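3.2 Mixed household loads

Baskets brought home from the shop rarely hold one kind of thing. In the Esirville households we visited, food, paper goods and toiletries shared a basket in most cases, and the sorting was left for the kitchen. We therefore built our loads from mixed goods and set them out on a marble-patterned top. Soft packs and rigid containers went in together, and a few small items were left on the table beside the basket, as people often do when they run out of room. Figure 2 gives one such load.

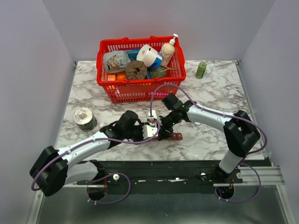 Figure 2. Mixed load in a red mesh-sided basket, with paper towel, a snack bag and a pump bottle among the goods.

Rolls and bottles take up most of the height, so small boxes tend to end up low along the sides. Lucero found the same in a study of pantry unpacking - heavy or tall goods set the layout and the rest fills the gaps.

Medicines were treated as a separate group. They are small, they are kept apart from food in most homes, and they often go with a second object. In our set a white-capped pill bottle was paired with a weekly organizer, a translucent reddish-brown strip of hinged compartments with the day printed in short form on the lids.
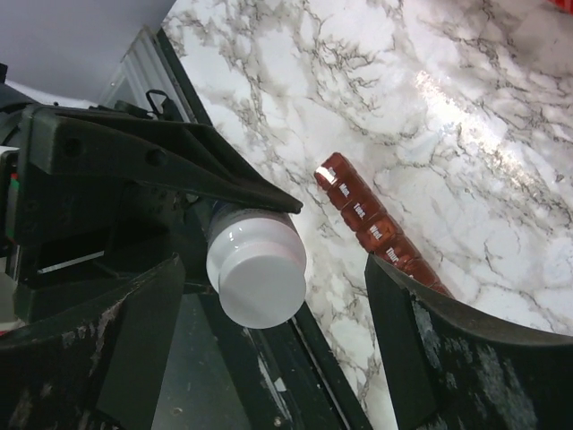
3.3 Sorting categories

Goods were assigned to one of seven categories adapted from Hultine and Waven. Items that fit two were placed by where they would be stored.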